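Flimalside Waste Sorting Pilot
Progress report to Ukbridge, second period ending June

Work in this period covered bin placement, the reference set of drink containers, and the first sorting trials in the staff break area. Spending is in line with the approved budget. The equipment line is closed.

Bins. The tall steel units used in the first period were withdrawn because staff could not see into them from a seated position. They were replaced with small open wastebaskets in two colors. Yellow-green is assigned to recyclable containers and gray to general waste. Lids were considered and rejected.

Containers. The reference set now holds 50 items, most of them plastic bottles with full or nearly full wrap labels. These are the hardest group to sort correctly, as the label, cap and bottle are often different plastics. The AppleLite bottle, with its black screw cap and light-green label, is typical of the group.
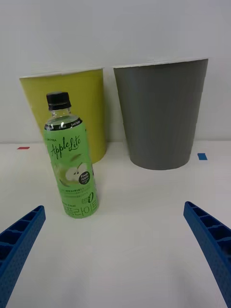 Ramasamy asked whether the cap should stay on when a bottle goes in for recycling, given that the local plant accepts both forms. The trial instructions now say to empty the bottle, remove the label and replace the cap. Stostari, which collects from the site, has agreed to this wording.

Trials. Staff sorted 637 items during the period. Of these, 349 were drink containers. Errors were concentrated in bottles discarded with liquid remaining, and over 30 had to be pulled out by hand before collection. Label removal was inconsistent, particularly where the label has no tear line.

Next period. A rinse point will be added beside the bins. The label instruction will be reprinted in larger type, and the trial will be repeated with the bin positions reversed to test whether staff respond to color or to location. No change to the schedule is requested.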